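Prurach bevel set: notes and data card

Contents

1. What the set is
2. Parts
3. Layout on the mat
4. Fitting order
5. Records
6. Known problems
7. Contact

What the set is

Prurach is a small bench exercise in putting bevel gears on a carrier disc. It was drawn up at Skistley as a repeatable fitting task with parts that are cheap to replace. The card covers the second issue of the set. The first issue used a thicker disc and should not be mixed with it.

Parts

Carrier disc: white, flat, with a round hole through the centre. Three upright pins stand on the upper face, spaced around the hole.
Bevel gears: dark metal, small, with a plain centre bore. Three per set, all cut to the same drawing and interchangeable.
Mat: dark grey fabric, laid straight on the concrete floor.

Gears are supplied by Kamath in bags of 66. Discs are made in-house. A new disc is checked by dropping one gear over each pin in turn; the gear should go down under its own weight. If it needs pressing, the disc goes back.

Layout on the mat

The disc goes near the middle of the mat, pins up. Loose gears are set down clear of the disc with the toothed face up. Exact positions are not fixed and should vary between runs. A gear may be placed above, below or to either side of the disc, provided it does not touch the rim.

The mat need not be pulled flat before each run. Small wrinkles are accepted. A fold high enough to tilt the disc is not. 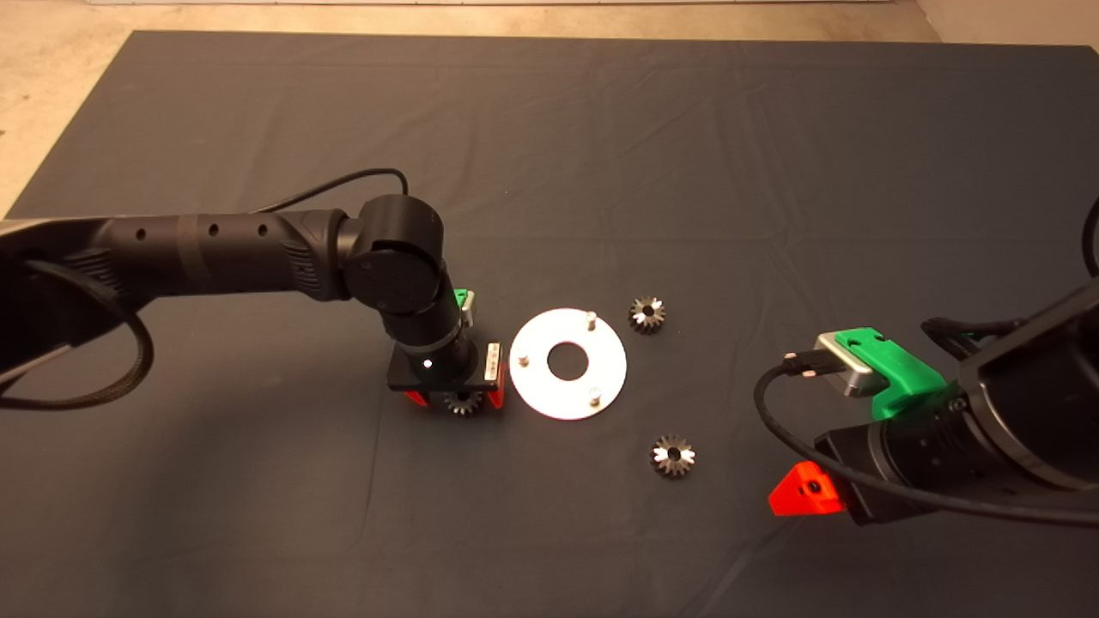

Raghavendra Gounder objects to leaving the wrinkles in: a gear resting on a ridge sits at a slight angle, the bore is then no longer level, and the error is put down to the fitting when it belongs to the cloth. He would rather have the mat taped at the corners and smoothed between runs.

The point is noted. Taping was tried in November and the corners lifted within a morning. The rule stands for this issue, and runs with a visibly tilted gear are marked "tilt" in the notes column.

Fitting order

Any pin may be filled first. Each gear goes on with its teeth facing up and is released only when its back is flat against the disc. A dropped gear is left where it lands and picked up from there, unless it has rolled off the mat, in which case the run ends.

Records

133 runs are included in this issue. Each has one line in runs.txt:

run number
starting side of each gear (upper, lower, left, right)
order of pins filled
result (full, part, none)
notes

A result of "part" means that at least one gear was seated and at least one was not. Nearly all "part" results have a note; the 4 that do not were entered before the column was added.

Known problems

-- Bright tooth tips make it hard to judge by eye whether a gear is level. Check the back face from the side.
-- Gears from older bags may carry oil. Wipe before use.
-- Two line formats exist in runs.txt. The older one has no notes column.

Contact

Drawings and spare discs: Lewis Gourlay. Corrections to runs.txt: Aravind Krishnan.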